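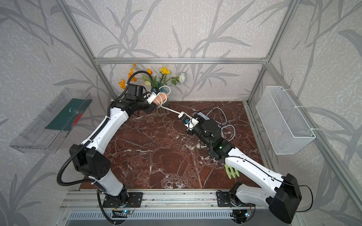 Two separate questions have been run together in this thread: whether an item is a gift in kind at all, and what value goes in the gift record. They should be coded in different fields, and in our database (Triren, hosted) they are. The first is settled by the transfer of title. The second needs evidence dated close to the transfer. Take an artificial flower bouquet like the one standing against the back wall, in front of the grass-pattern wallpaper. If a supporter hands something of that kind over outright, it is a gift in kind with a low fair market value, and a current retail listing is adequate evidence. If the supporter lends it for an evening and takes it home, no property has changed hands and there is nothing to receipt, whatever the florist would have charged to rent out the same thing.

On 2/13/20 the gift records desk at Nultier wrote:
> We are rewriting our in-kind procedure ahead of the June
> dinner and would like to see what other shops do. At present
> anything under $100 gets a thank-you letter and no receipt,
> and anything over it goes to the finance office for a value.
> Our difficulty is decor. Some of it is donated, some is
> loaned, and the event staff enter all of it under one
> appeal code. Does anyone use a separate code for loans?
> Also, do you record the donor's own estimate anywhere?

To the specific points:

Loans. Yes, we use a separate code, and it posts to the contact history only. It never touches the gift table. We tried a zero-value gift line for two years and it inflated the donor counts in the annual report, so I would advise against it.

Donor's estimate. We keep it in a note field, labelled as an estimate, with the date it was supplied. It does not print on anything. The Karamanlidis export template will pull notes into the letter merge by default — check that before you run a batch.

Threshold. Ours is also $100, per item. Be explicit about "item" in the written procedure. We had 11 table settings from one household entered as 11 gifts, then 9 of them merged by someone else a month later, and the audit trail was not pleasant reading.

Services. Not property, no receipt. If a florist wants recognition for labour, the usual route is that they invoice, we pay by cheque, and they decide separately whether to donate.

The intake form we use has 3 mandatory fields: description, title transferred (Y/N), source of value. Everything else is optional and mostly left blank. I can post the form to the list files area if there is interest. It is a plain spreadsheet and assumes nothing about your database.

Gift Processing
Lovden Community Foundation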